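Home Reviews Methods Hardware Archive About

Review: the Pruvetel hand-held collection kit and its training method

Pruvetel sells a gripper you hold in your own hand, with a wide camera on it, and a set of scripts that turn the recordings into training data for a robot arm. The method behind it is the reason to buy it. A person does the task with the gripper, the scripts work out the path of the hand, and a policy is trained on that path and the camera view. No arm is needed until the very end.

We used it from April through the summer on soft objects, mostly knitted and crocheted things and cloth bags. Soft items are a fair test of the method. They change shape when pinched, so a policy that has only learned one outline tends to close on air.

Setup took one afternoon. The printed guide is thin and skips the part on syncing the clocks, so expect to go to the online notes for that. The grip is light enough to use for an hour. The trigger is stiff for small hands. Cables are the weak point – we still worked close to a table with the laptop on it, and the cable length decided which tables we could use.

For the main test we recorded 515 demonstrations of picking up one soft item and putting it down inside a marked area. The path tracker rejected 43 of them. Shiny tabletops seemed to account for many of the rejects, as glare moves with the hand and gives the tracker false points to follow.
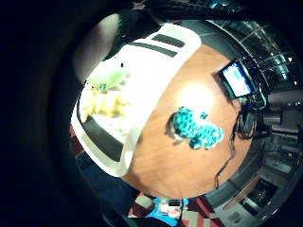 Negash wrote back after reading a draft of this review that the reject count matters less than where the rejects fall. If most come from one table, the policy ends up knowing very little about that table, and a good average score will hide it.

We checked, and the rejects did bunch up on two tables. We recorded more on both and trained again. On 60 trials with the arm, the first policy failed 19 times. The second did better on the glossy table and no better elsewhere. I would not read more into it than that, given the number of trials.

The older Gitance kit tracks more steadily on plain surfaces but needs markers taped down, and that gets old fast. The Omov export option in the Pruvetel scripts works, though it drops the gripper width unless you set it by hand.

Worth the money for a lab that already has an arm and wants more varied data. Get the longer cable.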